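Plastic bowls, finally sorted
May 18, 2020

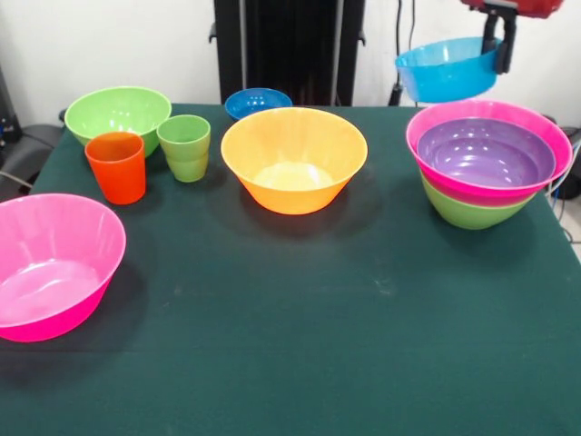 The bowls on the green cloth, mid sort.

Quick one today because dinner is late already. I did the plastic cupboard. The one by the stove that you have to open with a knee against the door. It's been on my list since we moved in and I kept doing easier stuff, like the spice drawer, twice.

Spread the dark green tablecloth first so nothing would slide around. Good call. Also it makes the colors look great, hot pink and lime and that orange, like a birthday party with no cake.

What stays: the big hot pink bowl, always. Salad, popcorn, bread dough when Aoi is over. The large orange one too, it's deep and I use it for rinsing rice. Little royal blue one is for eggs or for the dog's pills hidden in cheese.

What nests: the magenta one with the lavender one inside. Stacks are the whole trick I think. Same shapes together, small in big, and do NOT put a cup in the middle of a stack becuase it gets stuck and then you're banging it on the counter at 7 am. Ask me how I know.

Cups are going on the shelf by the sink. The orange-red tumbler and the lime green one. Fumiko wants the green one for her paintbrushes, and she can have it if she stops using my good mugs.

Still undecided on the lime green bowl. Nice wide one but where does it go?? Might end up holding lemons.

Lids are a seperate problem. There's a bag of them. I'm not ready.

Shelf is 30 cm deep, by the way, so measure your biggest bowl before you plan anything. I did it after. Next is the baking pans, maybe June. Ok, rice is boiling over, bye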